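Procuro gente para a oficina de luminárias da Undine (três vagas, início em fevereiro)

Olá! Sou a pessoa que toca a Undine, uma oficina pequena onde se fazem e restauram luminárias, e estou a precisar de mãos. Três pares, para ser exata. Recebemos uma encomenda grande do hotel Carhuamaca, 338 apliques para quartos e corredores, e eu, que digo sempre que sim antes de fazer contas, disse que sim.

O trabalho é de bancada: cortar e descarnar cabo, montar casquilhos, limpar peças antigas, embalar com muito papel e alguma paciência. Não peço curso de eletricidade (as ligações finais são testadas por quem tem carteira para isso), mas peço que não tenham medo de uma chave de fendas e que saibam ler um esquema simples, ou que queiram aprender.

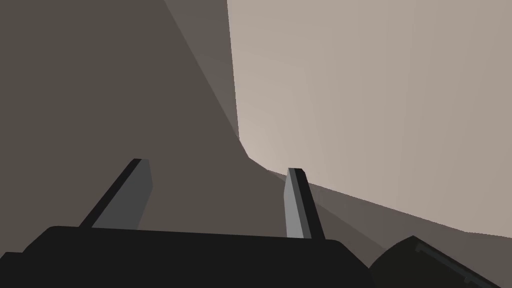 O horário é das nove às cinco, com uma hora de almoço, e às sextas saímos às três. Há fogão, há frigorífico, há uma máquina de café que faz um barulho medonho e um café bastante decente. O contrato é de seis meses, com possibilidade de continuar se a encomenda seguinte, da Skalline, se confirmar. Ainda não assinaram, por isso não prometo nada!

Quanto a dinheiro, prefiro falar logo na primeira conversa, com valores escritos à frente, para ninguém perder a manhã. Pagamos transporte e subsídio de refeição, e as horas extra são pagas como horas extra.

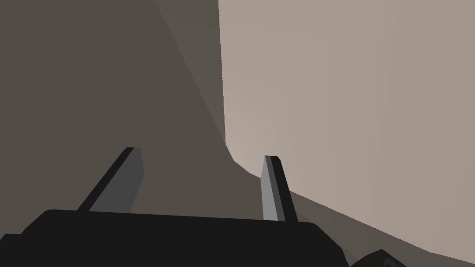

Preciso de ter experiência em oficina?

Ajuda, mas já tive aqui uma florista e um padeiro que aprenderam tudo em duas semanas. Conta mais a mão firme e a vontade de refazer uma peça quando sai torta.

Outra coisa que me perguntam muito é se dá para trabalhar só de manhã. Para uma das vagas, sim. As outras duas são a tempo inteiro, porque a montagem da série Brovinine se faz em dupla e é uma chatice parar a meio.
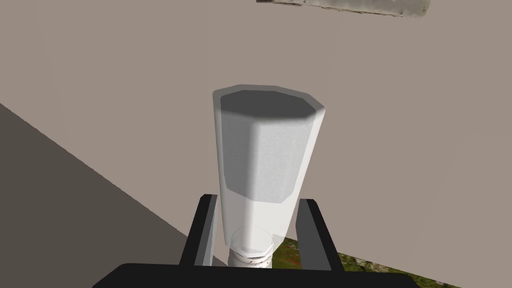
Na entrevista não há perguntas com rasteira. Sentamo-nos à bancada, eu mostro uma peça e conversamos sobre ela. Gosto de ouvir como cada pessoa olha: numa forma de lâmpada como esta, branca e translúcida, de oito faces, a afunilar até à rosca, há quem repare primeiro no topo cinzento e há quem vá direto ao núcleo mais escuro que se adivinha lá dentro. Não existe resposta certa, mas fico logo a perceber se a pessoa gosta de objetos. Depois monta-se um casquilho juntos, bebe-se o tal café e pronto.

Temos também uma parte de cor e acabamento, e quem tiver jeito para isso que me diga! Estou a escolher tons para os apliques dos corredores e mudo de ideias todas as semanas.

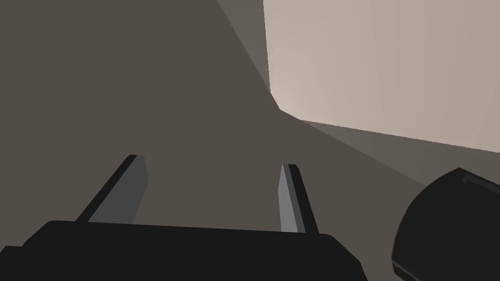 O hotel quer tudo discreto, e eu, por mim, punha um amarelo-mostarda em cada esquina. Vamos ter de nos encontrar a meio do caminho. Por agora inclino-me para um castanho-acinzentado escuro ao lado de um bege rosado bem claro, como nesses dois planos, que ficam bonitos juntos sem gritar. Se acharem que é uma péssima ideia, escrevam isso na candidatura, a sério, que eu leio tudo.

Para se candidatarem, mandem um e-mail à Undine com o assunto "bancada", um currículo curto e duas ou três linhas sobre uma coisa que tenham consertado (uma cadeira, uma bicicleta, um rádio, tanto faz). Digam também se preferem só manhãs ou o dia inteiro. Aceito candidaturas até 2020-01-31 e respondo a toda a gente, mesmo que demore uns dias.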